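Colour for Interiors, session 4: Whites that aren't white
Notes by Silvana Sales
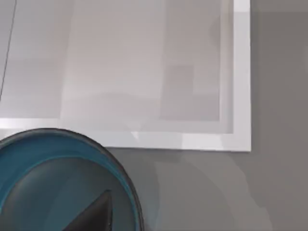 I always start this session by asking who has ever bought "just white" paint, and every hand goes up! The Trandby fan deck we pass round has 194 whites in it, and I promise you'll see them differently by the tea break. A white only shows its leaning when it has a neighbour. Put pale gray, off-white and very light beige side by side, as on the panel with the bright white border, and the beige suddenly looks warm (on its own you'd call it white and get on with your day). The crisp edging sharpens it further, so paint your skirting sample too, please, and look at both together.

For next time: two whites on A4 card, taped to a north wall at home. Check them morning and evening and write down what you see. Berwyn Prydderch has spare card in room 13.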